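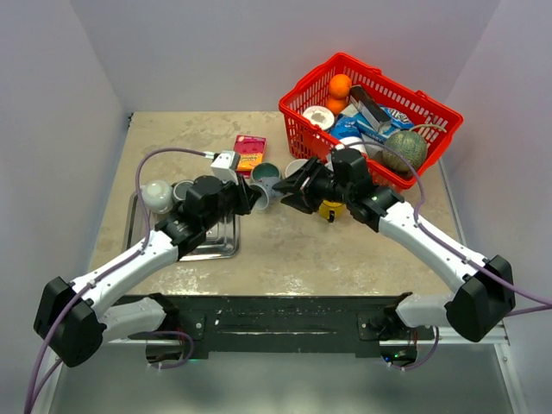 Whitish scuffs on a stone-look top are there for good, according to one reply in an older thread on here, and the only cure is to replace the whole thing. I'd like a second opinion before I spend money. The top is beige and mottled, with darker tan patches, and most of the scuffs are toward the front. I have tried dish soap and warm water and a sponge, which did nothing that I could see. The marks don't feel rough to my fingernail but I can see them easily from an angle.

I also keep patterned cups, the light gray-blue sort, and I wonder if the cups are doing it. They get set down, dragged a little and sometimes knocked on their side. The bottoms have an unglazed ring. I don't know what the top is made of. It came with the place and there is no label. A shop called Follodo quoted me 60 dollars just to come and look at it.

marblefoot
Posted 26th February - 363 views

tanager_lane

I wouldn't pay anyone to look yet. Whitish marks can be two different things and you need to find out which one you have.

The first is stuff left on top of the surface. Hard water, dried cleaner, or material rubbed off the bottom of a cup. An unglazed ring is harder than people think, and it can leave a pale line the way chalk does. This kind usually comes off. Mix white vinegar half and half with water and try it in one small spot at the back, but only if you are sure the top is not real marble or limestone, as vinegar will etch those. You said you don't know what it is, so use baking soda and water instead. Make a thin paste, rub gently with a soft cloth, wipe it off and let it dry fully before you judge. Everything looks fixed when it's wet.

The second is a scratch in the finish. If the mark disappears when you wet it and comes back as it dries, that is probably what you have. On a solid surface you can work it out with very fine paper, 3,000 grit or so, used wet with no pressure. On laminate you can't, because the pattern is a thin layer and you will go through it. Look at an open edge, like around a sink cutout. If the pattern goes all the way down it's solid. If you see a thin skin over brown board, put the paper away.

As for the cups, rub the rings on a damp sheet of that same fine paper until they feel smooth, then wash them. It took me four cups to get the knack of it. You should do this whether or not the marks come off.

oldporchlight

Just put a mat down. I had the same thing and stopped seeing it.

dovetail_kit

Agree with most of the first reply. I'd add that some cleaners leave a haze all by themselves. I used Hodix spray for months and blamed the dishes. Rinsed the top twice with plain water and a lot of it went.

If it turns out to be laminate, a tiny bit of mineral oil on a cloth hides light scuffs - it has to be done again every few weeks, and you need to keep it off any spot where you roll dough. I last did mine in July and the marks are showing again.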